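Search this site Search Go

About Ulby

Ulby writes control and planning software for robot arms that service computer hardware.

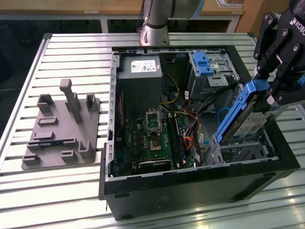 Drive caddy held in the gripper over an open desktop tower.

Marcelle Cordier leads planning; Sandamali Mondal leads perception. Our planner, Jomby, takes a pose estimate for the bay and returns an insertion path -- tilt included -- with force limits for each segment. The regression suite holds 1061 recorded insertions and runs on every merge. Release 3 added replanning on contact.

Recent
Hasotier: logging tools for arm controllers
Pose error in narrow bays
February release notes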